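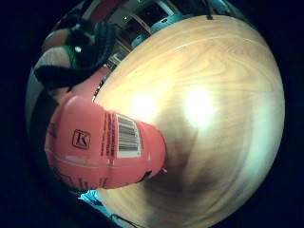
Koller changes closure torque on refill line

Koller has revised the closure specification for its Vandix line of household refill bottles, effective 12/01/2022. The change covers the screw cap and the liner. Bottle geometry, resin and label area stay as they were.

The previous liner was a single-layer foam disc. In storage trials at the Neltus site, the foam relaxed under load and the cap lost part of its removal torque before the bottles reached the shelf. Bottles stored upright showed no leakage. Bottles stored on their sides did, mostly along the thread start, where the liner compresses last.

The replacement is a two-layer liner supplied by Plosumix. It has a firm backing and a softer contact face, and it recovers more of its thickness after the capping head releases. Koller ran 189 bottles through the side-storage test with the new part and recorded 2 leaks. Both were traced to flash on the neck finish. The liner itself was sound in each case.

Rupert Gasser, who manages closures at Koller, said the capping heads will need to be reset on all 5 filling lines. "The old torque setting will close the bottle, but it will overcompress the contact face," he said. "Operators should not carry it over."

Fillers who buy empty bottles and caps separately should check their stock before mixing parts. Old caps fit the new bottles and the reverse also holds -- the thread has not changed -- but the two liners should not be run at the same setting. Cartons with the new part carry a revised item code on the short side.

Orders for the old liner will be accepted until the end of January. Remaining stock will ship in full cartons only. Updated torque sheets are available from the Koller technical desk on request.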